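Lesezeit: 3 Min.

Pressemitteilung

Werkstattgemeinschaft Ristevby stellt Wäscheroboter »Gusano« vor – Bügeln ausdrücklich ausgeschlossen

Ristevby, Montag, 3. Februar. Die offene Werkstatt Ristevby lädt im März zur ersten öffentlichen Vorführung ihres selbst aufgebauten Haushaltsroboters ein. Gusano hat zwei Arme, zwei Greifer und einen klar umrissenen Auftrag: Er soll Wäsche aus einem Korb nehmen und in eine Waschmaschine legen. Dass Menschen das in der Regel ohne Vorbereitungszeit erledigen, ist den Beteiligten bekannt.

Gebaut wird seit 16 Monaten, überwiegend abends und an Sonntagen, an denen vernünftige Leute spazieren gehen. Den Anstoß gab Kirsten Hiebert, gelernte Feinmechanikerin, mit einem Zettel am Werkstattbrett: »Suche Mitbauer für etwas Überflüssiges.« Bis zum Wochenende hatten sich mehr Interessenten eingetragen als zum Schweißkurs.

»Metall greifen kann jeder«, sagt Hiebert. »Metall bleibt liegen und hat eine Form. Ein Pullover hat Meinungen.« Die ersten Greiffinger waren kurz und gerade und schoben den Stoff vor allem im Korb herum. Die jetzigen sind abgewinkelt, lassen sich weit spreizen und stammen aus der vierten Konstruktionsrunde. Die Runden eins bis drei können in einer Schublade besichtigt werden, auf Wunsch mit Erläuterung.

Um die Steuerung kümmert sich Mélanie Beaudoin, die das Programm Madis geschrieben hat. Madis entscheidet, welcher Arm zugreift und welcher wartet, und brauchte dafür anfangs so lange, dass man zwischendurch Kaffee holen konnte. Heute liegt die Zeit pro Wäschestück bei 40 Sekunden. Im internen Probelauf vom Januar gab es 100 Griffversuche mit Handtüchern, Hemden und einer Tischdecke, die seither nicht mehr mitspielen darf. Eine Erfolgsquote veröffentlicht die Werkstatt erst, wenn sie sich damit sehen lassen kann.

»Wir haben den Korb unterschätzt«, so Beaudoin. »Alle reden über die Trommel, aber am Rand bleibt alles hängen.« Socken werden vorerst von Hand sortiert.

Die Vorführung findet in der Campbell-Halle statt, gleich hinter dem Holzlager. Gezeigt werden der Aufbau, die Steuerung und ein kompletter Durchgang mit mitgebrachter Wäsche (bitte sauber, die Werkstatt hat keinen Trockner). Der Eintritt ist frei, 4 Euro für Kaffee und Kuchen gelten als angemessen. Redaktionen können vorab einen Termin vereinbaren. Baupläne und Stückliste werden am selben Tag freigegeben, einschließlich der Teile, die sich nicht bewährt haben.

Kontakt: Offene Werkstatt Ristevby, Pressestelle, Kirsten Hiebert

16 Mal geteilt · 4 Kommentare

© Offene Werkstatt Ristevby · Kontakt · Nach oben
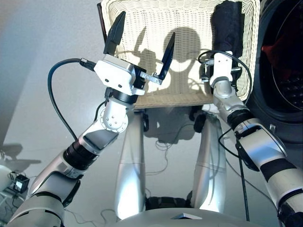 Gusano wird in Ristevby bis zum Termin weiter geprobt, und die Arbeit verteilt sich dabei ungleich auf seine beiden Seiten. Beaudoin will vor allem die Absprache zwischen den Armen verbessern, Hiebert die Kabelführung am Handgelenk. Dunkelgraues wie das zerknitterte Stück über dem rechten Korbrand gehört zum festen Übungsprogramm – der rechte Greifer ist dort am Stoff, der linke steht offen. Für die Vorführung wünscht sich Beaudoin, dass beide etwas zu tun bekommen. Abdruck honorarfrei, Beleg erbeten.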